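Notebook, 3rd November
Grocery table, Plornico set

Wiped the white table down and put this morning's things out. Drinks on the left, white bottle with the blue cap further back, dark printed box next to it. The blue cloth went down in front, bunched, not folded. Toothpaste carton flat and on the diagonal, QR code up – I want the fine print facing the ceiling for the glare check.
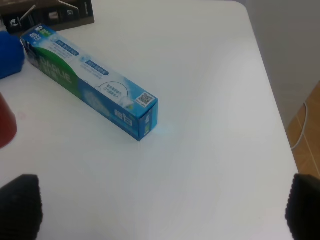
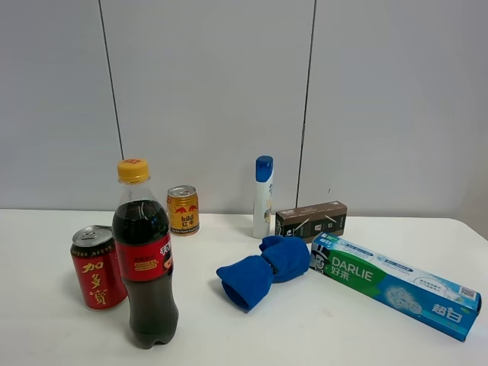
Drinks side: Jiaduobao, cola, Red Bull at the back.
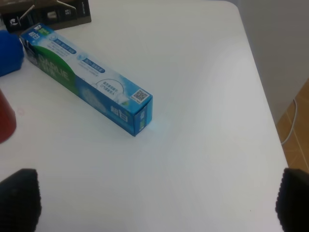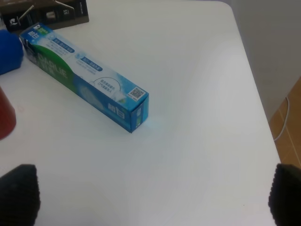 Carton measured again with the Jurkley tape, long edge to table edge, 44 cm. In April we had it at 40 and the label strips were harder to read. Leaving it at 44.

Botha wrote under the draft list that the cola should go behind the short can next time, as a tall bottle up front hides too much of the gold one, and that the cloth ought to be bunched the same way twice before anyone compares results. Fair on both counts. Will tape a mark for the bottle.

To do: order 2 spare cartons from Grotby – corners get soft with handling. Lamp stays at 600 lux. Put the cloth in the wash.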